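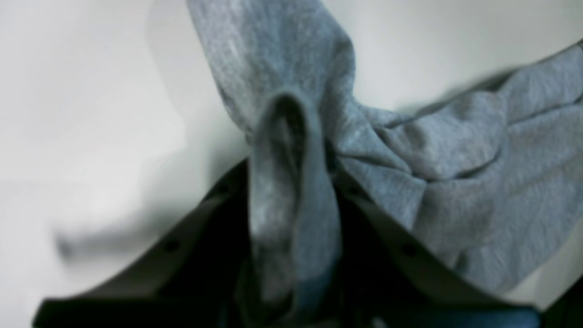

## The winter I stopped using the dryer

When we moved to the apartment in Wirdale, the dryer was already there, an old Vollen with a door that you must close with your knee. I was very happy with it. In my parents' house we had a line on the roof and my mother sent me up with the basket before school, and I promised myself that as an adult I would never again hang one sock. I kept this promise for eleven years.

Then in January the Vollen started to make a noise like a spoon in a blender, and the man from the repair shop on Bekgate told me the part would take a month to arrive. He also told me, very politely, that the machine was not worth the part. So I bought a folding rack, and I want to write what I learned, for people who are in the same situation in a cold place and without a balcony.

## The sweatshirt problem

Thin things are easy. A pillowcase is dry by the evening, and T-shirts are dry when you wake up. The trouble is everything thick, and above all sweatshirts. My husband owns too many of them (he would say not enough) and in the first week I hung them the way I would hang a shirt, folded in the middle over one bar. After a whole day the outside felt good, but inside the fold it was cold and damp, and the smell was like a cellar.

I wrote about it to my cousin Nazma Cassim, who has never had a dryer and doesn't want one. She asked me how many bars I was using. One, of course. She answered with a row of question marks.

So now a sweatshirt gets two bars, with the body making a kind of bridge between them, so the air can go up through the middle. The sleeves I hang over a third bar if there is space. The hood, if there is one, must be opened and pulled away from the back, and I clip it with a clothespin. Before all this I shake the thing hard three or four times. My mother did this and I thought she was angry at the clothes, but it pulls out the creases and makes the fabric softer after.

## About the spinning

My washing machine has a button for a second spin. I had not touched it since we bought the machine. For towels and thick cotton it makes more difference than anything else I tried, including the fan. It adds a few minutes and some noise, so I don't do it late, out of respect for Mr. Tomar downstairs.

Wool I do not spin twice. I roll it in a dry towel and press on it with my forearms, then lay it flat on the rack with another towel under it. I ruined one cardigan before I learned this, a green one, and the arms are now long enough for a basketball player.

## Where the water goes

This was the part I did not think about. All the water which was in the clothes must go somewhere, and in our case it went to the bedroom window. In February I found small black points in the corner of the frame. I cleaned them with vinegar, and they came back, and I cleaned them again.

Now the rack stands in the hallway, with the bathroom door open and the bathroom fan running. In the morning and before dinner I open two windows fully for some minutes, even when it is freezing, and close them again. Everybody in the family complains while they are open. But the glass is clear when we get up, and I have not seen the black points since I moved the rack.

I also stopped washing everything on the same day. One load, then wait until the rack is empty, then the next. It sounds slow and it is slow. If my son needs his gym clothes, he has to tell me the evening before, and he is learning this with some pain.

## What I miss

Towels. I will not lie to you, a towel from the rack is a rough thing. Shaking helps a little, and using less detergent helps a little more, but it's not the same as when it came warm from the Vollen. My husband says it is good for the skin. I don't believe him.

The old dryer is still in its place, because two people are needed to carry it down and we are never both in the mood. I keep the clothespins on top of it. In April, when the yard is dry enough, I will ask the landlord if we can put up a line between the shed and the fence, and Nazma has already offered to send me the good rope.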